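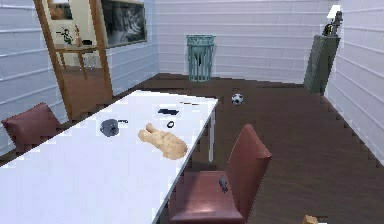

Skumen Members' Forum
Visits and Open Days
Topic: Household robot demonstration, Eynon building: report and comments
Views: 1113

C_Kemeys (Visits Office)
Posted Nov 29, 2024

The Visits Office wishes to thank all members who attended the open day at the Eynon building. The demonstration was given by the Prarach group and consisted of a simulated house in which a mobile robot with an arm was given errands. Visitors were seated in the old lecture room, which dates from 1987, and followed the work on two screens.

Members are invited to record their comments in this topic. Comments will be passed to the group before the next visit is arranged. Please keep to the demonstration itself. Matters concerning parking should be sent to the office by email.

Catrin Kemeys
Visits Office

d.gronow
Member

I attended the morning session and am grateful to those who organised it. I must nevertheless register a reservation. The notice sent to members spoke of "a robot at work in the home". Several of us understood by this that a machine would be present in the building. What was offered was a computer simulation from beginning to end. It was interesting in its way, but I do not consider that the notice described it properly, and I had travelled some distance.

I would also observe that a simulated table does not wobble and a simulated carpet does not ruck up. I should like to know what weight can be placed on results obtained in this manner.

Dilwyn Gronow

B. Bawa
Member

I cannot agree with Mr Gronow on the second point, although I accept the first. The rooms were furnished with a good deal of ordinary clutter. In the dining area there was a pot on the table, a football on the floor and a small object left on the seat of one of the red chairs. My own house is in much the same state. If the aim is to find out whether a machine can pick out the right item among others, this appears to me a reasonable place to start, and nothing is broken when it goes wrong.

I found the passage from room to room the most instructive part of the session. Ms El Sherbiny asked us to watch the doorways, and to consider how little a robot is shown of a room before it has gone in. 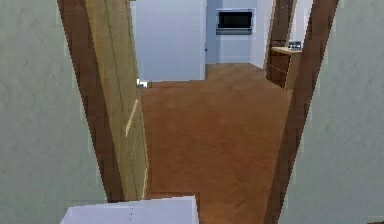

She then put it to the audience that a person standing at the same door would already have decided where the kitchen things were likely to be kept. The oven in the wall is enough for most of us. The robot has to be brought to that conclusion by some means, and the discussion on how this is done was the best of the morning. I was sorry it had to be cut short for tea.

Benedicta Bawa

thien_luc
Member

I was at the afternoon session. My comments are as follows.

The pace was slow. There were long periods in which the view hardly changed, and no commentary was given. If the group is planning a route during these periods, the audience should be told so.

The text on the left-hand screen could not be read from the back rows.

On Mr Gronow's question, I work with warehouse equipment, and in our trade simulation is used before any machine is allowed near the racking. I would still expect to see figures comparing the two. None were shown. I asked for them and was told that they were being prepared.

Thiện Lục

d.gronow
Member

I thank Mr Lục. That was precisely my concern, better put. I withdraw the remark about the carpet.

S_ElSherbiny (Prarach)
Guest speaker

I am obliged to members for their comments and will answer them in turn.

The wording of the notice was supplied by us. It should have contained the word "simulated", and I apologise to Mr Gronow for his journey.

The comparison with a physical machine will be made using the Dokano test flat. I would prefer to give no figures until that is finished. I recognise that this will not satisfy everyone, and Mr Lục is right to press the matter.

The pauses are planning time. We will put a line of text on the screen at the next session so that visitors know what is happening.

Ms Bawa asked me at tea how the living room differs from the kitchen from the robot's side. Soft furniture is hard for us. A sofa has rounded arms, seams and folds in the cloth, and the arm has very little to judge distance by when much of the view is one colour. We intend to devote more of the programme to it.

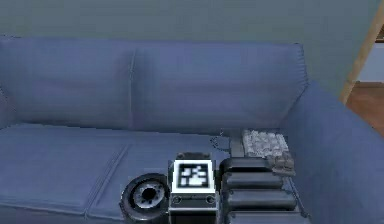
Arrangements for the January session

The session will be held in the same room. Numbers will be limited to four from each branch, to allow seating nearer the screens. A revised notice will be issued by the Visits Office.

Salma El Sherbiny

B. Bawa
Member

Four seems rather few. Our branch had more than that on the waiting list this time. Might a second sitting be considered?

C_Kemeys (Visits Office)

Ms Bawa's request has been noted and will be raised with the group. Members who wish to attend in January should wait for the revised notice before applying.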